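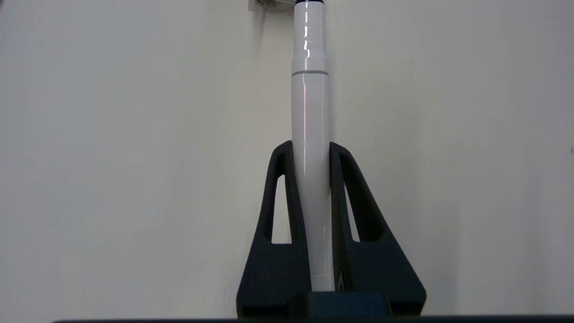
4.2 What ended up by the bathroom mirror

Figure 3. A glossy white tube with a thin grey seam and a dark cap, against an off-white wall.

I'll admit I had the most fun with the bathroom shelves. Kitchens get all the attention in studies of household stuff (fair enough, they're huge), but the bathroom is where people hang on to things for years without ever deciding to. By the time I'd finished the October visits I had notes on 156 shelves, cabinets and window ledges, and a good chunk of those notes were about tubes, pumps and bottles in white plastic.

The tube in Figure 3 is a good one to start with, and I've gone back to it a lot while writing this section. It's tall, plain and white, with a thin grey ring near the upper part and a slightly narrower section above it, and then the dark cap. From this side there's no brand to go on at all. I coded it as "upright, closed, unlabelled side out", a category I only added after the pilot, when I kept running into containers that people had turned around.

And people really do turn them around! In the Pemell flats especially, where the bathroom shelf is open and sits right across from the door, I was told again and again that labels look messy. One woman had all her bottles facing the wall and could still pick out the conditioner by the shape of its shoulder. A man down the hall said he'd tried the same thing and washed his hair with body lotion for most of a week (he's since gone back to labels out). I had expected the label to be what people steered by, and for new things it mostly was. For anything they'd owned longer than a couple of months, they talked about height, cap colour and how the thing felt in the hand.

Cap colour came up so often that I ended up giving it its own column in the coding sheet. A dark cap on a white body is easy to find on a crowded shelf, even at six in the morning with your glasses off. White on white is a different story. Several households in Solheim had fixed this themselves with a dab of nail polish or a rubber band, and one family used bread tags, which I loved.

The seams were more of a surprise. I'd been writing down joins and rings simply so I could tell one container from another later on, but people kept bringing them up in the interviews. A ring around a tube suggests that something twists or pulls there, and my participants had plenty of stories about twisting the wrong bit. I don't want to make too much of this, as I never set out to test it and my questions weren't worded for it. Still, "I thought that part came off" turns up often enough in the transcripts that I'd ask about it properly next time.

Standing things upright was the other big habit. Tall, narrow containers take up hardly any room, so they get squeezed in at the ends of shelves, where they're also the first to go over. The Virka building has glass shelves only 200 mm apart, too low for most of the tall ones, and those had migrated to the edge of the tub or the top of the toilet tank. Drimo's cabinets are deeper, and people there stored things 2 rows deep and forgot about the back row completely. I went through one of those back rows with its owner and we were both a bit embarrassed by how long it took.

All up, I logged roughly 400 containers across the three sites, and I've kept the closed ones separate from the open ones in the tables that follow. Pumps are counted as closed if the head was locked down. Refill pouches were left out, as hardly anyone kept them in the bathroom and I come back to them in the section on laundry cupboards.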